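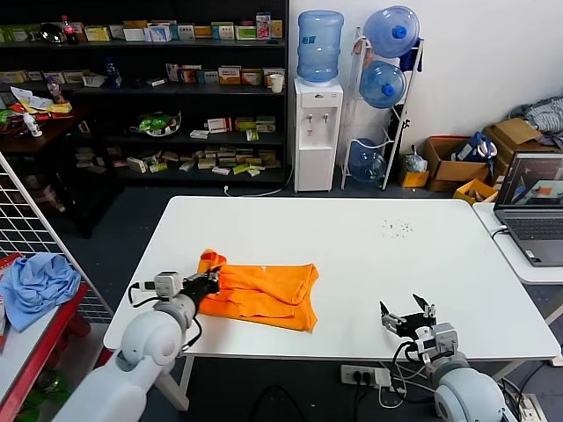
Porkov Stunt Show Box Set - Series 5

Right, if you've been on our mailing list for any length of time you'll know I've been banging on about Porkov since the days when it went out at one in the morning and my mum was the only other person watching. So I'm very happy to say the Series 5 box set is finally in the shop!

You get every episode, plus the reunion special they filmed in May, plus the radio phone-in where Đỗ rang up to tell everybody he was fine after the canal jump (he didn't sound fine, he sounded like a man eating soup in a cupboard). I'd only ever heard a dreadful recording of that one, so it was a treat to get it in full.

My favourite is still the Flerkimley episode - the shopping trolleys, the mayor, the hill. You'll either love it or you'll be asking me for your money back, and I'm afraid I don't do refunds for taste.

A few details:

Discs: 5
Running time: 391 minutes
Booklet: 64 pages, mostly behind-the-scenes gossip and a long interview with Đỗ
Language: English, with subtitles you can switch off
Age rating: 18, and they mean it

We've got 300 of these and I don't think there'll be a second run. Harish Kamath, who does our orders, has already put one by for himself, so it's 299 if we're being picky.

If you bought Series 4 from us, the new box is slightly taller and it won't line up on your shelf. I've moaned to Saveo, who make the packaging, and they were very nice about it and changed nothing.

Postage is second class unless you tick the other box. Order before two in the afternoon and it goes out the same day, later than that and it's the next working day. Discs that arrive scratched we swap, just send us a quick email with your order number.

And please don't ask me whether Đỗ is coming back for Series 6. I've heard the same rumours as you - the row over the motorbike, the new girlfriend, all of it - and I'll put something on the news page when I know more.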